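Notes from Tiderberg

The evening about the bus and the youth room

January 2024

Print this page
E-mail this to a friend

I have lived in Tiderberg for eleven years and until this winter I had never gone to a town council meeting. In the place where I grew up, people did not go to such meetings. You found out what was decided when the street was already dug up. So I went with a small notebook and a feeling that someone would ask me for a paper at the door. No one asked. There was a table with coffee, and a sheet where you write your name if you want to speak. I wrote my name, then I crossed it out, and later I wrote it again.

The subject was the evening bus, line 30. The town wants to stop it after eight o'clock. It is the only bus which goes from the center to our side of the river, past the Babić bakery and up to the old brick houses. My neighbor Zdenka Radulović takes it home from her second shift. She could not come to the meeting because of the same second shift, and she gave me a page to read for her, written by hand on both sides.

First a man from the transportation office showed a table of numbers. He said that in September the evening bus had 655 riders in the whole month. He said the number slowly, so that we would understand it is small. I do not know if it is small. For me it is a lot of people standing in the dark. Stavros Dimitriou, who sits on the council for our district, asked him how many of these riders have a car. The man did not have this number. Then Mr. Dimitriou asked how many of them are under eighteen, and the man did not have this number either, but he promised to look for it.

I should explain why the age is important. The youth room on Pleltik Street is open until nine thirty. If there is no bus after eight, then the children from our side must leave before the best part of the evening, or they must walk over the bridge. The bridge has a sidewalk on one side only, and the lamps have been broken since I don't remember when. The town pays for the youth room and the town pays for the bus, but it is two different departments, and I had the impression that they met each other for the first time on that evening.

Mirsad Vasić spoke before me. He drives the bus himself, though he said he was there as a resident. He told the council that he knows most of the evening riders by face and some of them by name, and that in winter he waits one minute longer at the clinic stop if he sees the light in the hall is still on. The chairwoman thanked him and said his three minutes were over. I thought she could have waited one minute too.

Then they called my name. They said it wrong, but close. I read Zdenka's page. My voice was not steady at the beginning and I read one line two times. She wrote that a taxi from the hospital laundry to her house costs as much as an hour and a half of her work. She wrote that she is not asking for a favor, she pays her ticket. After that I had some time left on the clock, and I had prepared nothing of my own, so I said that I agree with her and sat down. All evening afterwards I was thinking of better sentences.

There was one speaker on the other side, and I want to be fair to him. Ognjen Vlachou has a hardware store and he said that the town has made a hole in its budget with the new parking deck, and now everybody comes asking for their piece to be saved. He is right about the parking deck. He said a bus with four people inside is not a service, it is a habit. Some people clapped. I did not, but I wrote it down, and I have been arguing with him in my head while washing the dishes.

The most practical idea came from Ho-yin Wan, who teaches at the high school. She proposed to keep the bus on the evenings when the youth room is open, and on the other evenings to try a smaller van that you call by telephone. She had called the neighboring town, which has such a van, and they told her that you must call 90 minutes before. People laughed a little, because who knows 90 minutes before that their shift will end late. But she said this could be made shorter, and she had copies of her proposal for everybody. I took two, one for Zdenka.

In the end the council did not decide. They moved the question to the next meeting and asked the transportation office for the missing numbers. At first I was disappointed. Mirsad told me in the hallway that this is a good result, when they want to cut something and do not cut it the same evening. He has been to more of these meetings than I have, so I will believe him for now.

If you live in Tiderberg and want to write to the council, the address is on the town website under the word "Window," which is the name of their page for residents. It took me a long time to find it, I was looking under "Contact." Letters are accepted in any language, but they say the answer will be in English. You can also leave a paper letter in room 205 at the town hall.

I went home by line 30.

Print this page
E-mail this to a friend 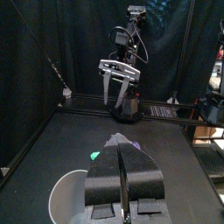
Issue 30, page 2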